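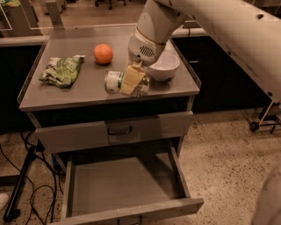

Picking up a sponge is something you have been able to do since you were a baby, and you probably never got a certificate for it. At the Dilholm Robot Club we think you deserved one. Ask a robot to do the same job and you find out how much your hand has been doing behind your back. Take the gray cabinet we work at. On top of it there's a bowl, an orange, a green-and-white cloth in a heap, and the gripper with its pale yellow sponge. You look at all that and think "messy kitchen." A robot has to work out where the orange stops and the counter starts before it can think anything.

So how does a robot pick something up? It takes four steps, and each one has its own way of going wrong.

Step one: Look

A robot sees with cameras. A camera gives it a huge grid of tiny colored dots, and a computer program has to decide which dots belong together. Oranges are fairly kind to robots. They're round, they're bright, and they look the same from every side. Cloth is mean. A cloth has a different shape every time you drop it, so the robot can't just remember what "cloth" looks like. In our club the cloth is known as the Enemy.

Step two: Plan

Now the arm has to get from where it is to where the thing is. Your arm has a shoulder, an elbow and a wrist, and a robot arm has joints too. Each joint needs its own instructions. If the elbow swings out too far, it may meet something on the way, and the robot won't feel sorry about it. The planning program tries to find a path that misses everything. Sometimes it picks a path no human would ever choose, like going to the fridge by way of the roof.

Step three: Grip

Squeeze too little and the thing drops. Squeeze too much and, if the thing was a ripe peach, you have jam. Sponges are good for practice. They squash, and then they forgive you. Ignacio Peñalver, who is in sixth grade and keeps the club notebook, wanted to practice on eggs. The vote was five to one against.

Step four: Let go

People laugh when we count this as a step. Try it with a piece of tape stuck to your finger and then laugh. A robot has to know where the thing will land and how far above the counter its gripper is. Let go too high and the orange goes for a walk. Push down too low and the arm is now leaning on the furniture.

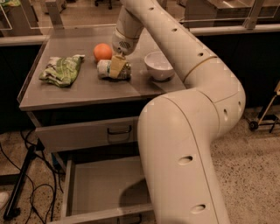
If you add up all four steps, one small move can take a long time to get ready. Club lasts 40 minutes. We have spent a whole meeting arguing over how far to the left "a bit to the left" is. Our teacher, Ms. Requena (Olaia Requena, but only other teachers get to say that), makes us write the answer down in inches. Robots don't do "a bit." They don't do "over there" or "you know what I mean" either.

Words to know

Gripper: the robot's hand. Ours doesn't have a thumb to speak of, and it seems fine about that.

Joint: a place where the arm bends or turns.

Path: the route the arm follows through the air.

Workspace: everywhere the arm can reach. Keep your sandwich out of it.

Does the robot learn?

Some robots do exactly what a program tells them, step by step, forever. Others learn from being shown. A person guides the robot through a job many times, and the computer looks for what all those tries had in common. It's a little like how you learned to tie your shoes, except that the robot never gets bored and throws the shoe. It also copies your bad habits. If you always bump the bowl, the robot may decide that bumping the bowl is part of the job.

Try it at home

You need a friend, a table, a sponge, a bowl and a blindfold.

Your friend is the robot and wears the blindfold. You are the program. Tell your friend how to pick up the sponge and put it in the bowl, using only these words: forward, back, left, right, up, down, open, close, stop. You may add a number, so "left 6" means six inches to the left.

No pointing (your friend can't see it anyway). No shouting "no, the OTHER left." When you've finished, trade places and find out how good your friend is at being the program.

Then try it again with a dish towel in place of the sponge, and you'll see why we call it the Enemy.

Grown-ups can play too. They are usually worse at it, and they explain more.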